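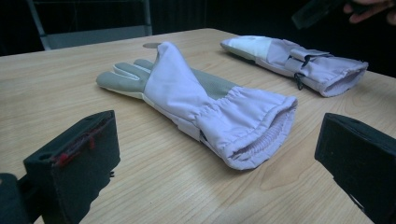
Glove questions I get all the time

Do I have to wash winter gloves by hand?
I do. The lilac pair I wear all winter goes in the sink with lukewarm water and a small squirt of soap – way less than you think! Close the strap first or it grabs every thread in the house.

What about the gray palms?
Wipe those with a damp cloth and leave the brush in the drawer. I scrubbed a pair from Gollton once and the palms went shiny, and I'm still a bit sore about it.

How do you dry them?
Flat on a table, fingers spread, away from the radiator. I turn them over before bed and again at breakfast. Once they're done they go in a plastic basket with holes in the sides, so air can get in.
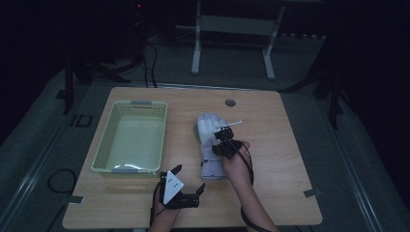 If the cuffs still feel clammy in the morning, stuff them with a dish towel (not newspaper, the ink comes off on pale fabric) and give them another day.

Can I stack a pair?
Sure, once they're completely dry. I lay one on top of the other, palms down, with the cuffs at the same end so the elastic doesn't get squashed.

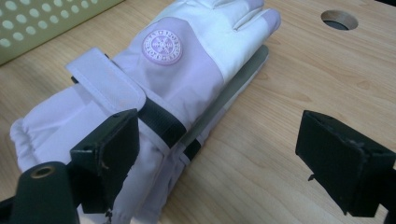

Photo: Tetsuya Murakami

Will an embroidered patch survive washing?
Mine always have. Just don't wring the glove – press it between two towels and go easy around the stitching.

When should I put them away?
I wait until April, because I've been caught out before. Pop them in a cotton bag, and please don't vacuum-pack them, the padding takes forever to puff up again!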